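Nerkaden Institute News & Events
Home > Events > Visit reports
Visit to the Gedcombe Household Appliance Rooms

In July, members of the Nerkaden Institute visited the appliance rooms at Gedcombe, where everyday kitchen equipment is set out for study by students of home design. The group was received by Soo-ah Moon, head of the collection, and divided into parties of seven for the tour.

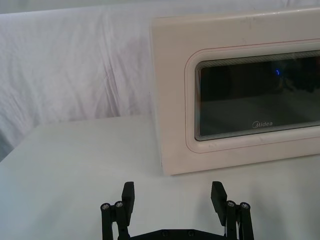 Cream-colored microwave oven, Midea
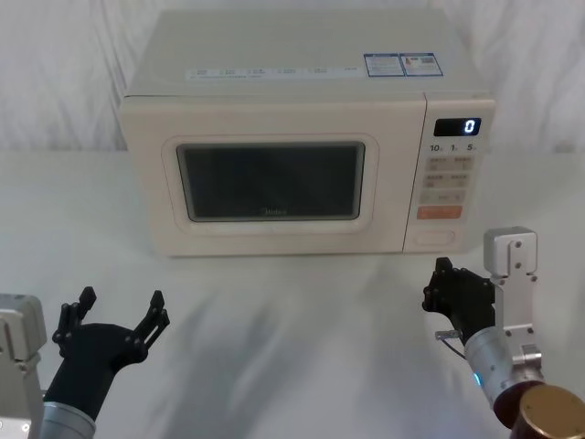

Ms. Moon opened the tour with a talk on countertop ovens and the choices their makers face. She spoke at length about door windows, and noted that dark glass hides stains well but can make it hard to judge whether food is done. Members discussed the placement of controls, and several remarked that older users prefer a start button that stands apart from the others in color.

The party then proceeded to the Jarinano Room, which is given over to kettles and toasters. The collection holds 1,446 items, of which more than 500 were received from the Boros bequest. Cataloging of the bequest continues, and members were invited to consult the card index during the afternoon break.

Ifor Morris thanked the staff on behalf of the Institute and asked whether the reading room might be opened to members outside term. Ms. Moon agreed to raise the matter with the trustees.

Members wishing to join the next visit should write to the events office. Places are limited, and the tour includes 3 flights of stairs. Tea is provided.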